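Search this site Type a word and press Go

Why Do Towels Have Loops?

I love folding towels. My brother Florian says that's weird, but he's never looked at one up close! Grab a bath towel from your shelf and put your nose right up to it. See lots of tiny loops of thread? (Some towels have flat ones, so try a fluffy one if you can.)

Each little loop is like a tiny straw. Water creeps into the gaps between the threads and stays there – that's how a towel drinks up the drips on your arms after a bath. More loops means more places for water to hide.

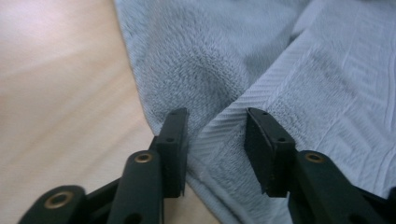
A pale blue-gray towel on a light wooden surface.

Now for the folding. I spread mine out flat and smooth it with my hands, then I bring the short ends together. Fold it in half again, and then once more if your shelf is small. My best pile ever was 13 towels high, and then the cat jumped on it!

Try this: put 2 drops of water on a towel and 2 on a plastic plate. Which ones disappear first?

Contact Zemia Kids | Copyright Zemia | Back to top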